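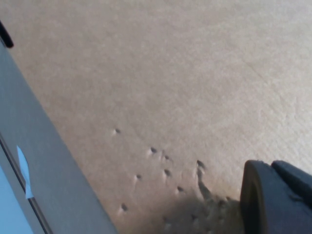

Marked board, lower middle. Eight clear marks, long gouge at right.

Thursday, board damage, continued

Picked this up again after lunch. Benedetta had left the board on the bench with a note saying it was mine to finish, so the count and most of the measuring are mine and the first page of remarks is hers.

The count first. Eight marks I am willing to put a number on. They run in a loose diagonal group, narrow at the top and spreading out toward the bottom. No. 1 is the single pit at the top, a bit left of center, with a pale raised rim on its lower side. Nos. 2 and 3 are the close pair down and to the right of it. No. 4 is below and left of the pair, No. 5 straight under No. 3, No. 6 further down to the right. No. 7 is the larger dark pit low on the left. No. 8 is the gouge, furthest right, with a notch at its top end and a torn streak running down from it. There are fainter pits and rough patches lower down and to the right, and I have logged those as "more, not counted." Benedetta's draft had a total for them. I crossed it out. If two people can't get the same number from the same patch it shouldn't go in the table.

The board is one of the tan Cakwood sheets, plain face, no print. Stock number 404 on the delivery slip, not on the sheet itself. It was used as a shelf liner under the hardware bins for most of the summer and then came back to us with the others. I don't have a record of which way round it sat on the shelf. That would have helped, so from now on please pencil an arrow on the back of anything that goes out, pointing to the front of the shelf.

What we are trying to decide is whether the plain sheet is good enough for the Jatum shelves or whether we pay for the faced one. Jatum wants an answer in September. They keep small steel fittings in open trays and drag the trays in and out all day. Their old liners came apart at the front corners. Ours have mostly held at the corners and gone in the middle, so it is not the same complaint, but it is close enough that I want to know what does it.

Method, for whoever repeats it. Board flat on the bench, weights on two corners. Lamp low on one side, then moved to the other side, and the marks read both times. With the lamp overhead you lose the shallow ones. Blunt pin in the Testora gauge, zero on clean face within a finger's width of the mark, lower it till it stops, read, lift, read again. If the two readings don't agree, do a third and keep the middle one. Don't press. The pin will make its own dent in this stuff and then you are measuring yourself.

I did press, on the first one I tried, and spoiled it for measuring. That was on the practice offcut, so no harm done.

Readings are in the table on the shelf copy, not repeated here. Short version: the round pits are all much alike except No. 7, which is deeper as well as wider. No. 8 can't be given one depth. The notch is the deepest part and the streak gets shallower as you go down it, with lifted fiber along both sides. I took it at the notch and at the middle of the streak and wrote both.

Benedetta thinks the round pits and the gouge come from the same thing, a tray foot with a burr on it, which pecks when the tray is set down and rips when somebody drags it before it is lifted clear. I can see that for the gouge. For the rest I'm less sure. A tray has four feet and I would expect marks in fours, or at least repeated at the foot spacing. I laid the tray on tracing paper, marked its feet and slid the paper over the board for a good while without getting more than one foot on a pit at a time. Then again, the tray shifts about and a summer is a long time.

Other ideas, written down so we stop having the same talk at coffee:

Dropped screws, point first. They would have to land point first every time, which they don't.

Somebody using the sheet as a backing board and going through with an awl. Quite possible. Osvaldo says he has never done it on a shelf liner. He also says he has done it on nearly everything else.

Poor board to begin with, soft spots that crush under any load. I cut a strip from the clean end and pushed the blunt pin in at intervals along it with the same weight each time. No soft spots that I could find. The strip is in the envelope pinned inside the back cover.

The awl test was quick so I did it. Took an offcut from the same batch and made a row of holes, straight down, and another row leaning. Straight down gives a clean pit with a thin even lip. Leaning throws the lip up on one side, and that looks a fair bit like No. 1. Dragging the awl sideways after it bites gives a notch and a torn streak, and that looks a fair bit like No. 8. But then so does the tray foot when I file a burr on it and drag it. Both rows are on the same offcut, labeled A and T, so have a look and see if you can tell which is which without reading the labels. Osvaldo got it right. Benedetta did not, and neither did I when she turned the piece around on me.

So the cause stays open. I'd like it in the report as open, with both offcuts mentioned.

The soft line across the upper right of the board: I ran the gauge over it in three places and got next to nothing. There is a faint change you can feel with a fingernail if you know it is there. None of the eight marks is on it. It could be a fold from when the sheets were bundled. The El Fassi driver straps them in two directions and I have asked before if he could leave off the second strap. Asked again this morning. Left out of the damage table, noted under "delivery."

Things to do before the report

Faced sheet, same shelf, same bins. Osvaldo is cutting it to 170 by 106 tomorrow if the big knife is back. Write the arrow on it. Leave it for 21 working days and don't anybody put a coffee can of screws on it to be helpful.

File the feet on one set of trays and leave the other set as they are. Tape on the handles, blue for filed. If the burr is the problem we should see it without much measuring.

Ask Jatum for one of their worn liners. Benedetta is calling them. What I'd like is one that has not been cleaned up or trimmed, with the front edge marked.

Price for the faced sheet is still the one from last year. Need a fresh one from Cakwood, and ask if they will do it in the smaller pack, as we have no dry place for the big one — the rack by the side door is not dry, whatever the label on it says.

Notes on the bench itself, while I am writing. The left weight from the pair is chipped and leaves a mark of its own if you set it down on the corner, so use it with a felt under it. The gauge needs its small battery. The low lamp is too hot to leave on over the board during a break. I came back to a warm patch and had to wait for it to settle before I trusted the zero.

Later, before locking up. Benedetta read this over and wants it added that she still thinks it was the tray. Her reason is that the group widens toward the bottom, and she says a person setting a tray down lands it near enough the same place at the back and less so at the front. I told her that needs the bottom of the group to have been at the front of the shelf, and we are back to the missing arrow. She is going to ask the stores people if anyone remembers.

Board is back in the flat drawer, marked face up, with a clean sheet of paper over it. Please don't stack on top.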